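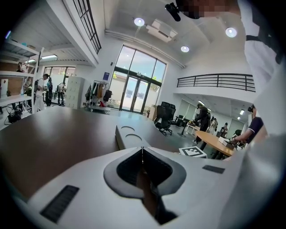
Tabletop work with a hand-held gripper. A square fiducial marker lies beside a gray block.

The Brollton rules are a set of good-practice guidelines for recording manipulation tasks with hand-held grippers in shared rooms. They were drafted by Asanka Siriwardena and Ramil Saludo and first circulated in February as an internal note at Nunard. Akora later adopted them with small changes.

The rules cover the work area, the operator and the recordings. Tables must be 730 to 840 millimeters high, and each must carry at least one printed marker that stays in place for the whole session. Operators stop for a break after 60 minutes. Cables may not cross a marked walkway. People who may appear in a recording must be told beforehand, and faces are to be obscured before files are shared.

Edition 2 added a section on checking the fingers for wear and dropped an earlier limit on the number of operators per room. The Abbasi checklist, often used alongside the rules, deals only with storage and naming of files.

See also: Fiducial marker; Robot end effector; Teleoperation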